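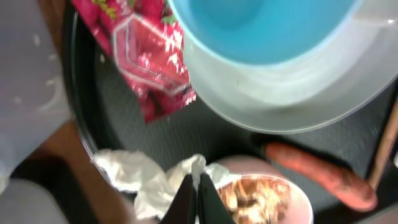 *Blue bowl, crumpled tissue, dark tray.*

Level 400 was the frogs. Sawsan Najjar had been stuck on the frogs since August.

Twelve moves. Slide the frogs onto matching pads, don't wake the heron. The heron always woke.

"Use a lantern," Raghda said from the floor. Shoes off, phone plugged in behind the couch.

"I'm not buying a lantern."

"I didn't say buy."

But the lanterns cost 200 pearls and Sawsan had none, she'd blown them all on the hat for the otter. Stupid hat. She still liked it.

She started over. Green frog left. Green frog down. The music did its little plinking thing, the one that got into her head on the bus to Renton and stayed there all shift. Yellow frog – no. Undo. No undos left.

"You made this one, didn't you," she said.

Raghda didn't look up. "I made a lot of them."

"This one, though."

"Staduvon made it. I only moved the pads."

"You moved the pads!"

"They said it was too easy. People were finishing it and closing the game." She scrolled. "So I moved the pads."

Sawsan put the phone face down on her knee. Six weeks of lunch breaks. Six weeks of that heron opening one orange eye. And the whole time her own cousin, eating her rice, borrowing her charger.

"Does it even have an answer?"

"Sure. One."

"One."

"Blue frog first. Away from the pads. Then you wait a move."

"You can't wait a move."

"Tap the heron."

She picked the phone back up. Blue frog, right, out into teh reeds where there was nothing at all. Tapped the heron. It shuffled its feet and tucked its head in deeper. A move gone. The frogs went home after that – green, green, yellow, blue last, splash.

1,343 points. Confetti. The otter danced in its hat.

Level 401 was also frogs.

"Raghda."

"I'm getting my shoes," Raghda said.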